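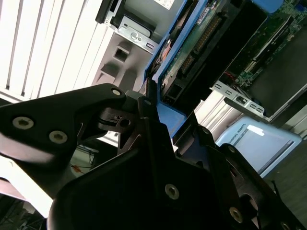
Screws, black bracket

Dear all,

thank you for the many answers about the old computers in Paltdale. Letay wrote:

> The reading room has 13 computers and 4 of them do not start.
> Should we give all of them to Kindberg, or keep some for the
> evening classes?
> Letay Tesfamariam

I would keep the nine which start. The evening classes need only a text program and a printer, and the pupils know these machines already. For the other four I have asked Kindberg, and they take them without a fee until 18/10/2020.

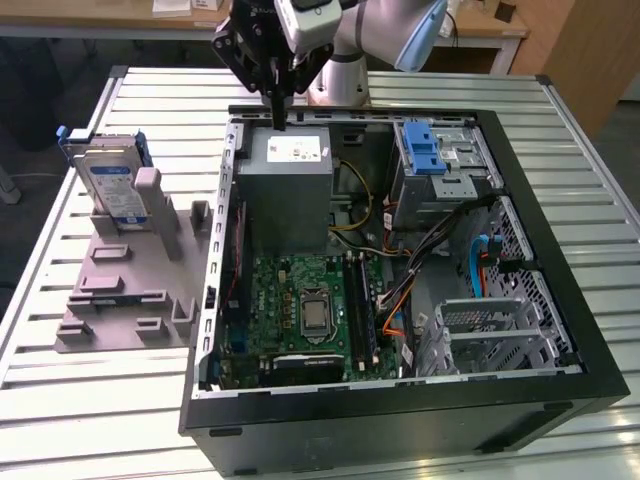 Open tower, side panel off

Please copy your own files before that date. Feven Shiferaw has a list of the folders which are still in use, so write to her if you are not sure. 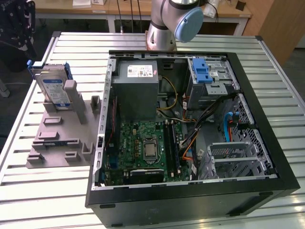 Kindberg also wants to know the type of each power supply. You do not have to guess it from the outside. With the side panel removed, you look for the grey box with the white label, and there is the small print. Please send me what you can read there.

With kind regards,
Hiwot Jemal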